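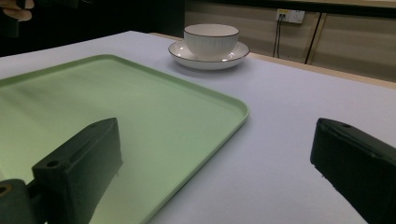 Moving into a furnished let, how fussy should I be about the inventory?

Posted by samir_r, Nov 22, 2023

I'm taking a furnished one-bed flat through Govier Lettings and they've sent me an inventory to sign before I get the keys back from them properly. It runs to 229 lines. Most of it is crockery and cutlery listed as "good condition", with no photos. I've got 3 days to return it with comments. Some of the plates have tiny chips and one drawer in the kitchen doesn't shut. Do I really need to write all this down, or will I look like a troublemaker? The deposit is held in a scheme, if that matters.

fimevora

Write it all down. You won't look like anything, they expect it. I go room by room and put the comment next to the line it belongs to, so "dinner plates, 4, good condition" becomes "two of the four have chips on the rim". Don't put "worn" on its own, it means nothing to whoever reads it when you leave.

Take your own photos on the day, one of the whole room and then one of each fault — close up, with something next to it for size. Email them to the agent the same evening so there's a date on them. Keep the sent email.

Also check the things people forget: the oven shelves, the back of the mattress, the seal round the bath, meter readings, how many keys you were given. I was charged for a missing window key once in a place in Rurkum Road and couldn't show I'd never had it.

If they won't amend the inventory, sign it with "subject to attached comments" above your signature and attach your list.

govan_tenant88

agree with above. never had a deposit problem in my life but I always take pics

Rurkum

One thing to add. Box up anything of theirs you don't plan to use and put it at the top of a cupboard. I did that with the landlord's glasses in August last year and got them out again when I left. Label the box. Cheap plates can be replaced for 90p each at most charity shops, but check with the agent first as some want a like-for-like match.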